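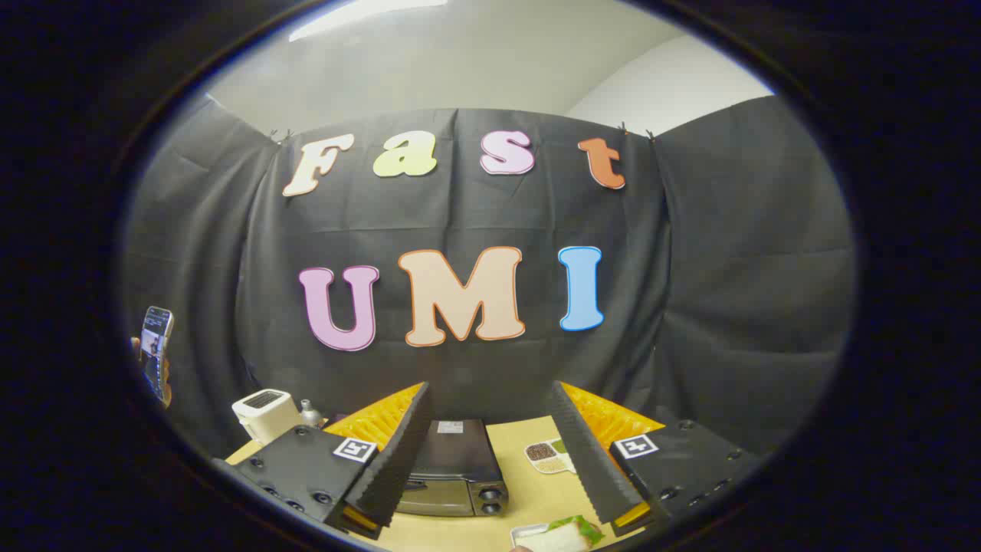
Unit 2: Letters You Read Across a Room

Display lettering is my favorite week of the course, so forgive the long handout. Up to now we've been looking at type meant for reading in a chair, small and quiet, page after page. Now we get to letters that have to work from the back row!

Start with weight. A thin stroke that looks elegant on your desk can vanish on a wall. Try it before class: draw the same word in a thin line and a fat one, tape both up at the end of a hallway and walk backward until one of them gives out. Write down which letter went first. It's usually an a, e or s, where the small inside spaces fill in. Those inside spaces are called counters, and you'll hear me say the word until you're tired of it.

Next, the outline. A pale letter with a darker edge keeps its shape against nearly any ground. Sign painters have known this forever, and they have lovely arguments over how thick the edge should be. My own habit is to draw the outline first and let the fill be whatever is left (Lino Dal Bello does the reverse in the Gramik workbook, and his pages are gorgeous, so try both).

Spacing is where most first projects fall down. Cut letters tempt you to measure equal gaps with a ruler. Please don't! Round shapes need to sit closer together than straight ones, and a capital T next to a lowercase o can tuck in a surprising amount. Squint at the word. If you see a dark clump or a hole, move something and squint again.

A row doesn't have to be straight, either. Letters set along a gentle arc feel friendly, and one that tips a little can give a short word some bounce. The longer the word, the harder this gets to control, so pick a short one for your first try.

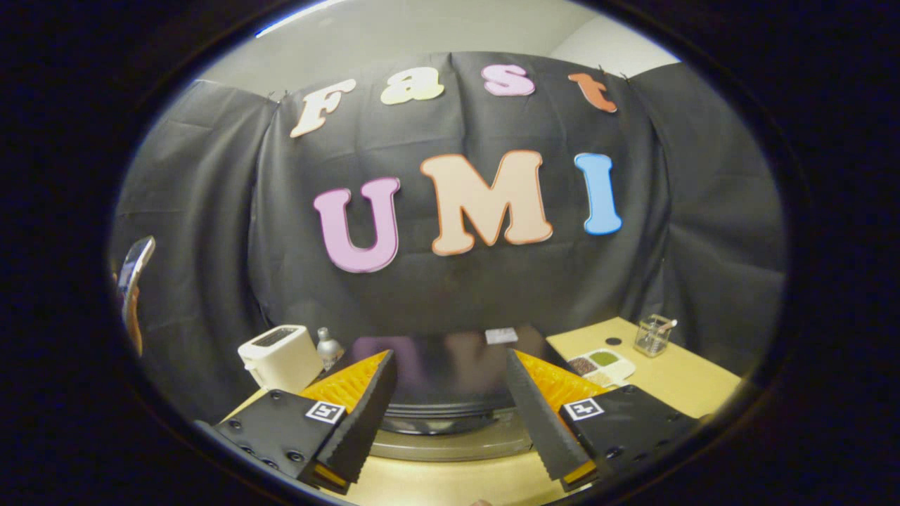 Fig. 2. Rounded cut-out letters on black fabric, upper row "Fast."

Color comes last for a reason we'll get into when you have paint in front of you. For now, make a gray version of every sketch. If the word reads in gray, you're free to play with pinks and oranges as much as you like.

For next time

Read the Norov chapter on fat faces, and skim Dağdelen on shop windows (the part about shadows is wonderful).
Bring 30 thumbnail sketches of one word, 4 letters or fewer. Small and messy is fine.
Scissors, stiff paper, a soft pencil. The Movar knives stay in the studio cabinet.

Terms to know: counter, stroke, fill, outline, baseline, fat face, optical spacing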